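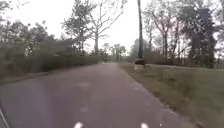 Cirnar Measuring Wheel: Long-Term Review

Reviewed by Man-lok Chung, 29th April

The Cirnar is a single-wheel distance measurer with a mechanical counter, a folding handle and a rubber tread. I bought it in January to replace a Mundirel that had developed play in the axle. It has been used since then for fence quotes, garden edging and path resurfacing estimates, on asphalt, mown grass, gravel and concrete.

Construction

The handle is aluminium tube in two sections, joined by a hinge with a sliding collar. The collar locks positively and has not worked loose. The wheel is moulded plastic with a bonded tread. The tread join stands slightly proud of the rest, and on a hard surface it can be felt through the grip once per revolution. It has no measurable effect on the reading.

The counter is driven by a belt. The Mundirel used gears, which were noisier but did not need tensioning. The Cirnar's belt is adjusted by one screw under the counter housing, and the supplied hex key is too short to reach it comfortably with the handle folded. Unfold it first.

Accuracy

I checked the wheel against a steel tape laid on a sealed surface, then compared longer runs with known survey distances. On asphalt, the error over 700 metres was 2 metres, always reading long. Most of this is operator wander. Walking a chalk line brought the figure down, although few people will chalk a line that long for a quote.

On grass the wheel sinks and skips, and results vary with the length of the cut. On loose gravel I would not rely on it for anything that has to be ordered by the metre. The printed manual claims the same tolerance for all surfaces, and this should be disregarded.

Operator wander is easiest to control where there is a fixed edge to follow. Keep the wheel a constant distance from it and look well ahead, not down at the counter.

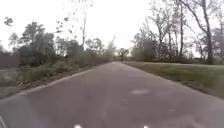
Asphalt path with a light-coloured edge line along the left side.

Counter and reset

Digits are white on black and legible in full sun. The last wheel is red and shows decimetres. Reset is by a lever on the left side of the housing, stiff when new and acceptable after a few weeks. There is no guard over the lever. I have reset the count by accident twice while lifting the wheel over a kerb, so I now write down the reading before every kerb.

The counter subtracts when rolled backwards. Backing up to a start mark is therefore possible without a reset, a feature missing from the cheaper Obradović model.

Brake and stand

The brake is a friction pad on the rim, operated by a trigger. It holds on a moderate slope. The stand is a wire leg that folds flat against the fork. It is too narrow for soft ground and the unit falls over.

Carry bag

Unpadded nylon. The zip failed in the second month. A Brornberg tripod bag fits the folded wheel with room for pegs and a string line.

Ratings out of 5

Accuracy on hard surfaces: 4
Accuracy on grass and gravel: 2
Build: 4
Carry bag: 2

Replacement belts are sold separately, and the part number is moulded inside the counter cover.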